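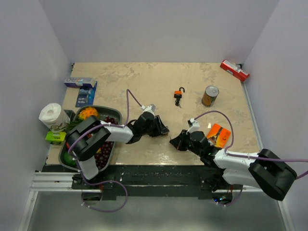 How a Dome Stays Up

A dome is a curved roof with no columns in the middle. It looks like half a ball, or like part of one, resting on a ring of walls. Builders use domes when they want to cover a wide floor and leave it open underneath.

What a dome does with weight

Every roof has weight. The weight pulls down, and the building has to carry it to the ground. A flat roof needs beams. If the beams are too long, they sag, and columns have to be added.

A dome works another way. Its pieces press against each other. This pressing is called compression. Stone and brick are very good at being pressed and very bad at being pulled, and in the upper part of a dome almost all of the force is pressing.

You can feel compression with your hands. Put your palms together in front of your chest and push. Your arms make a small arch, and the push travels through your hands, along your arms and into your shoulders.

Arches and domes

An arch is a curve that carries weight across a gap. Imagine an arch standing on the floor. Now imagine it spinning around its center, like a coin on a table. The shape it sweeps out is a dome.

The old market hall in Turnuddale has a brick dome. It is 26 meters wide on the inside, and the brick is thickest at the bottom and thinnest at the top. The top bricks carry very little. The bottom bricks carry everything above them.

The problem at the bottom

A dome pushes down, but it also pushes out. This outward push is called thrust. If the walls are too weak, thrust moves them apart. Cracks open in the lower part of the dome and run upward, like the lines on a peeled orange.

Builders have several ways to deal with thrust:

Thick walls. A heavy wall is hard to push over. The walls at Turnuddale are 2 meters thick.

Tension rings. A ring of iron, steel or timber goes around the base of the dome like a belt. The dome tries to spread and the ring holds it in. The ring is being pulled, so it must be made of something strong in tension.

Buttresses. These are solid blocks or sloping props built against the outside of the wall. They push back.

Many domes use more than one of these. Turnuddale has thick walls and an iron ring. The ring is hidden in the brickwork and cannot be seen from the street.

Round on top, square below

Most rooms are square or rectangular, but the bottom edge of a dome is a circle. A circle set on a square does not meet it at the corners. The gaps have to be filled.

One answer is the pendentive (say "pen-DEN-tiv"). It is a curved triangle, point down, that starts in a corner of the room and widens as it rises. Four pendentives turn a square into a circle, and the dome sits on the circle.

Another answer is the squinch. It is a small arch built across the corner. Four squinches turn a square into a shape with eight sides, and eight sides are close enough to a circle for many domes.

Letting in light

Some domes have a round hole at the top called an oculus, the Latin word for eye. A hole sounds like a weak point, but the stones around it form a ring. Each stone presses on the next, and the ring holds its shape.

Others have a lantern, a small tower with windows that stands over the opening. A lantern keeps rain out. It also adds weight, and the dome has to be designed to carry it.

Modern domes

Newer domes are often made from steel bars and glass. The bars are joined in triangles. A square frame can be pushed into a slanted shape, but a triangle cannot change shape unless one of its sides bends, breaks or changes length.

The plant house at Gatcombe is a dome of this kind. It was drawn by the architect Yhon Carhuamaca and has 600 panes of glass. The steel frame carries the load. The glass keeps out wind and rain.

Try it: an eggshell test

You need four empty eggshell halves, masking tape, scissors, a tray and some thin books. Ask an adult to help with the cutting.

1. Wrap tape around the middle of each shell half.
2. Trim the shell along the tape so the edge is level.
3. Place the four halves on the tray, open side down, in a rectangle.
4. Lay one book across all four.
5. Add more books, one at a time, until a shell cracks.

Write down the weight of the books. Repeat the test with the tape removed from a new set of shells and compare the two results. The tape is acting as a tension ring.

Words to know

Compression: a pressing force.
Tension: a pulling force.
Thrust: the outward push of an arch or dome.
Pendentive: a curved triangle that fills the corner under a dome.
Oculus: a round opening at the top of a dome.

Page last checked 21/07/2025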